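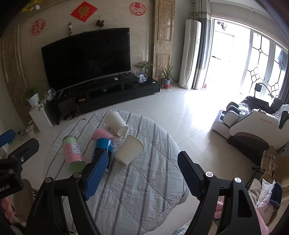 A second life for shirt cloth

Dec 15, 2021

The unit that Hudlow rents behind the railway arches used to store tyres. It now holds 243 bolts of cotton shirting, stacked on pallet racking, and two cutting tables that Samah Shawky bought from a blind maker who was retiring.

Shawky started the business after nine years as a pattern cutter for a workwear firm. Every season the firm ended up with short lengths nobody could use, too small for a production run and too good to throw out. She began taking them home, and then selling them to friends who sewed.

"People would ask what weight it was, or whether it would shrink, and I realised the shops they went to weren't telling them," she says. "So I washed a piece of everything and wrote it on a label."

She still does. Each cloth that comes in is measured, washed at 40 degrees, dried on a line and measured again. The label gives both figures, along with the width between the selvedges. A brushed check that came in during October lost so much length that she sold it ready washed, at a lower price.

Most of the stock comes through Mertens, a small agent run by Hendrik Hermans, who buys unsold cloth from mills and makers and divides it up for shops. He will not split a lot below 200 metres, so Shawky has to be sure of a cloth before she says yes.

"She turns down more than she takes," Hermans says. "I send swatches and she sends them back with notes. Too stiff, too thin, frays."

The most popular cloth at the moment is a fine stripe she calls Kiso, in navy or rust. It suits shirts and pyjamas, and it is easy to match at the side seams because the stripe is even. Olleo is a heavier twill, sold mostly for overshirts and children's dungarees. It needs a size 90 needle and a longer stitch than usual — 3 mm works well — and the seams want pressing before they are topstitched.

Beginners tend to buy too much, Shawky says. A short-sleeved shirt in a medium size can often be cut from 1.6 metres if the cloth is wide and the yoke is turned on the cross grain. She will go through a pattern layout with anyone who brings one in.

Offcuts under half a metre go into bags of mixed pieces weighing 600 grams, which quilters buy. The bags are sorted by weight of cloth so that everything inside can be sewn together. Colours are left to chance, although she will make up an all-blue bag on request.

The unit is open in the mornings, and orders placed before noon are posted the same day. Swatches are free for up to five cloths.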